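Soil temperature log, second season

Apr 18, 2018

The probe in bed 2 has been reading low since October. I pulled it, checked it in an ice bath against the reference thermometer, and found an offset of 2 degrees. The offset was the same at room temperature, so I corrected it in the spreadsheet and put the probe back at its old depth. Anyone using the shared Plotside log should reload it. The old rows are marked with a C in the last column.

The logger has now stored 1211 readings without a battery change. It samples every 6 hours, and I see no reason to go faster. Soil at planting depth moves slowly, and the extra points only made the charts harder to read. Fabian Gruber samples hourly on his plot and averages down afterward, and our curves match.

Peas went in when the morning reading held at 45 F. Beans will wait for 60. Last year I planted by the date on the packet and got 37 percent germination in the north row. The seed was fine. Jerome Tiongson sowed the rest of the same packet later, in warmer ground, and had to thin it.

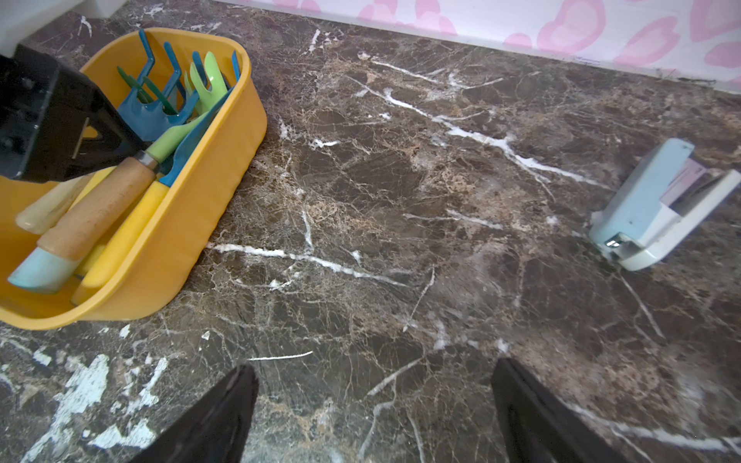 Hand tools in the yellow caddy, rakes included.

Notes on bed prep. I rake the top inch only. Deeper work brings up cold soil and sets the probe reading back for a day or more, which shows in the log as a dip with no matching change in air temperature. Compost goes on after raking, screened, half an inch deep. Black plastic over the south row raised the morning reading by 3 degrees. Clear plastic did better but the weeds liked it too.

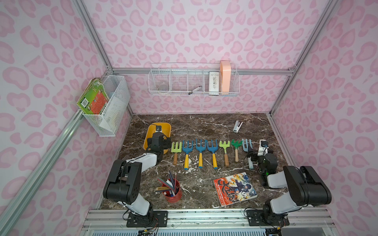
Yellow scoop at the back left of the table.

Still open: whether the mulch should come off the garlic now or in two weeks. Divina Talavera has already cleared hers. I am leaving mine until the night readings level off.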